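Autumn weights for hazel dormice published for Brulbridge and Burnholm woods

1 October 2018

The Kelemen Small Mammal Survey has published its interim autumn figures for the hazel dormouse (Muscardinus avellanarius) at two woodland sites, Brulbridge and Burnholm. The figures cover body mass, sex, age class and breeding condition for animals found in nest boxes. They replace the provisional table issued last year, which used a different rule for separating juveniles from adults and should no longer be cited.

The survey uses 106 nest boxes. All are of the same pattern, with the entrance hole facing the trunk, and are fixed to hazel or young oak at chest height. Boxes at Burnholm follow the old coppice rides. Those at Brulbridge are set on a grid, with gaps where the slope is too steep to carry a ladder safely or where the shrub layer is absent. No boxes were added or moved between seasons, so the two years can be compared box by box.

Over the season the survey recorded nearly 300 weighings. This is a count of weighings and does not equal the number of animals, as the dormice are not individually marked at Burnholm and the same animal may be weighed on more than one visit. At Brulbridge a fur clip is used, which allows repeat weighings within one month to be removed. The published means for Burnholm should be read with that in mind.

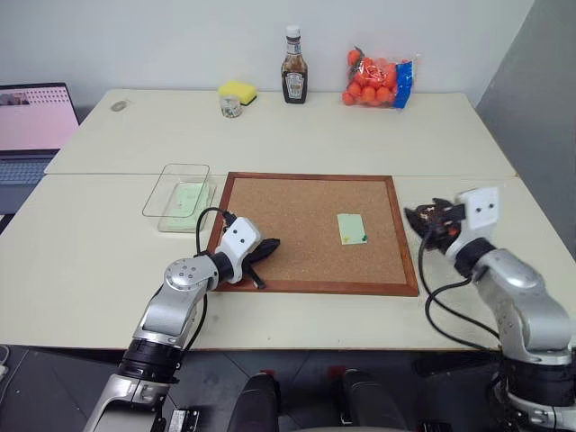
Adult mass at both sites was lowest in early summer and rose from late August onward. The increase is normal for the species, which lays down fat before hibernation and may lose a large share of it by spring. Adult males at Brulbridge were slightly heavier than adult females in the last visit, but the difference is within the spread of the data and the survey does not treat it as an effect of sex. Females that were pregnant or had recently given birth are listed in a separate column and left out of the means.

Juveniles are a more difficult case. A late-born juvenile in early fall can weigh less than half as much as a well-fed adult, while an early-born one may be hard to tell from an adult by mass alone. The survey now assigns age class from coat color and tail condition first and uses mass only as a check. Under the old rule, mass came first. Re-sorting last year's records under the new rule moved a number of light adults out of the juvenile class and raised the juvenile mean at both sites.

Late litters were found in four boxes, all of them at Burnholm. Young with closed eyes were not weighed. The boxes were shut, their numbers noted, and the surrounding boxes skipped on that visit. The survey gives no estimate of how many of these young will reach a weight suitable for hibernation, as this depends on the length of the fall feeding period and on the hazelnut crop, neither of which can be known yet.

Box occupancy differed between the sites. At Brulbridge, 70 percent of boxes held a dormouse nest or the remains of one on at least one visit. The share at Burnholm was lower, and more of the boxes there had been taken over by wood mice or by nesting birds in spring. Boxes with old bird nests were cleared once the young had left. Wood mouse nests were recorded and left in place.

All weighings were made with spring balances, with the animal in a small plastic bag and the empty bag weighed afterward. Balances were checked against a reference mass at the start of each visit. One balance used at Burnholm in June was found to read high - its records have been flagged in the data file and are not part of the means. Animals found in torpor were weighed quickly and returned to the nest, and their records carry a separate code. Torpid animals were more common on cool mornings, as expected, and their mass does not differ in any clear way from that of active animals on the same date.
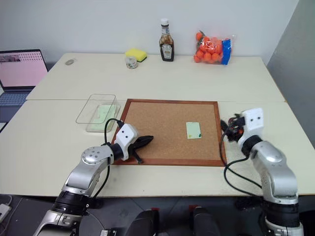

Pale green cards, one on a framed cork board and one in a clear plastic container.

The report also includes a short section on the Vullisen hedgerow, the strip of hazel, bramble and honeysuckle that joins the eastern edge of Brulbridge to a smaller wood. Nest tubes were hung there for the first time this year. Three contained nests of woven honeysuckle bark, the usual building material of the species, but no animals were present on any visit. The survey lists the hedgerow as used by dormice and makes no statement on numbers. Tubes will stay in place for a second season.

Weather data are given as an appendix. The dry early summer coincided with low adult mass at both sites, though the survey notes that two seasons are too few to test for a link. Hazelnut crop was scored by eye on a fixed set of shrubs and was rated fair at Brulbridge and poor at Burnholm. Bramble fruit was scored the same way and was rated good at both.

One further round of box checks is planned at each site before the animals move down to hibernation nests at ground level. Boxes will then be left alone until spring, except for the replacement of damaged lids at Burnholm. The final tables, with individual records for Brulbridge and site totals for Burnholm, are due in December. Corrections to the interim figures should be sent to the survey office with the box number and visit date.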